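4. Setting up the block table

Read this section before the first club session at the Emedholm workshop. It covers the board, the blocks, and the start position for the sorting task. Wiring and the emergency stop are in section 3.

What you need
The wooden board
The box of shape blocks
The Itum arm with the gray gripper fitted
Club laptop with the Aninen control program installed
A 10 mm wrench

Placing the board

1. Switch the arm off at the wall and wait for the light on the base to go out.

2. Wipe the blue table. Grit caught in the holes gets under the board and makes it rock.

3. Lay the board flat on the table, long side toward the operator's chair, with the planks running left to right.

4. Push down on each corner in turn. If the board moves, lift it and check for a bolt that has worked its way up. Tighten it with the wrench and try again.

5. Do not clamp the board on the arm side. The clamp handle is tall enough to hit the elbow joint.

Note: The board must stay the same way around for the whole season. Taught positions are measured from its near left corner. If another team has turned it, turn it back before you load a program.

Laying out the blocks

6. Take the blocks you need from the box. Each one stands upright with its shape facing the ceiling, so a star looks like a star from above.

7. Put most of the blocks in a group left of center. Leave enough room between them to see wood on at least one side of each block.

8. Place one or two blocks away from the group, toward the far edge. These are the easy picks and should be first in your program.

9. Keep the front half of the board clear. Sorted blocks go there.

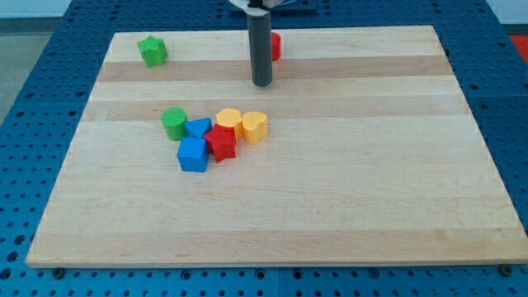

Figure 4. Blocks laid out on the board, with the gripper lowered near the far side.

The layout does not have to match the figure. For scored runs, the judge will hand you a layout card, and you copy that.

Setting the start height

10. Turn the arm on and open Aninen. Choose Hwang Sort from the project list. Do not use the older project with the same name from March, as it was made for a thinner board.

11. Set the speed to 10 percent.

12. Jog the gripper over a bare patch of wood and bring it down in small steps. Stop when a folded sheet of paper just slides under the tip.

13. Press Save Height. Raise the gripper 32 mm and press Save Travel.

14. Run the program once at 10 percent with one hand on the stop button. If the gripper touches a block on the way across, raise the travel height and save again.

Caution: Never reach onto the board while the arm is powered, even if it looks idle. A paused program can resume from the laptop. Press the stop button first, then move the block.

Caution: Spectators stay behind the floor tape, 850 mm from the table edge.

If the gripper misses a block, check the board position before changing the program. Most misses come from a board that has been bumped. If the board is right and the misses continue, write the block shape and color in the logbook and tell Troels Lykkegaard or Remo Stöckli.

Section revised 2025-07-29.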